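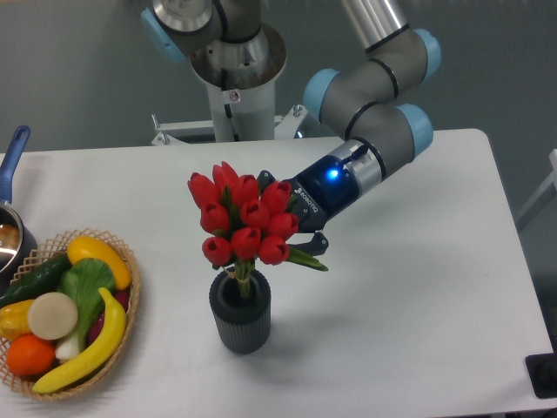

Slide 1. Start with the budget line, then the arm. The request is for a second manipulation cell, to be ordered in April and charged to next year's equipment plan. Most of the discussion so far has been on the price of the arm, and the arm is the easiest part to price. Point to the slide: a bunch of tulips, a ribbed vase, a basket of produce, a two-finger gripper closed on the stems. Ask the room which items in view have a line in the current spreadsheet. The arm and the gripper do. The table, the bracket the pedestal is mounted on and the props do not, and we will pay for them anyway.

Slide 2. What we are buying. One arm, one two-finger gripper, one controller, one table with mounting bracket. Same configuration as the existing cell. Peter Beneš has asked for a different arm on the second cell, to compare. Say that this is possible, and that it doubles the spares list and the training hours. Leave the argument for questions.

Slide 3. Quotes. Three suppliers were asked: Rimomura, Risotex and Vekilska. Rimomura quoted the full cell, installed. Risotex quoted hardware only, with installation at a day rate. Vekilska quoted a lease. Do not read the totals aloud, they are in the handout. Stress that the three are not comparable until freight, mounting and the first year of service are added to the Risotex figure. Na-rae Cha has done this on page 2.

Slide 4. Hours. Planned use is 1016 hours in the first year. Of these, 298 are reserved for setup, calibration and changeover between tasks. Someone will say this is too high. Answer: it comes from the log of the first cell, and changeover includes swapping and resetting the objects, which takes longer than people expect.

Slide 5. Consumables and props. Budget $400 per quarter. Covers fingertip pads, replacement cables, artificial produce, kitchen items, containers. Soft and irregular objects wear out first. Stems and leaves bend and have to be replaced before the task drifts. Buy duplicates in the same order, as later batches may differ in color and size.

Slide 6. Gripper choice. Two fingers are enough for the task list as it stands: placing stems in a vase, moving produce, lifting a pan by the handle. A wider gripper was considered and dropped. Keep one spare gripper on the shelf. Lead time is 12 weeks and the cell earns nothing while it waits.

Slide 7. Space and floor load. Facilities wants the footprint with the stand and the controller included, not the table alone. Ķēniņš is making the drawing. Power is available on the north wall. Skip this slide if short of time.

Slide 8. Decision needed. Approve purchase or lease. Approve the prop budget as its own line. Name one person to sign for spares. Handout version is Feb 22, 2021; earlier copies have the wrong service fee on page 3.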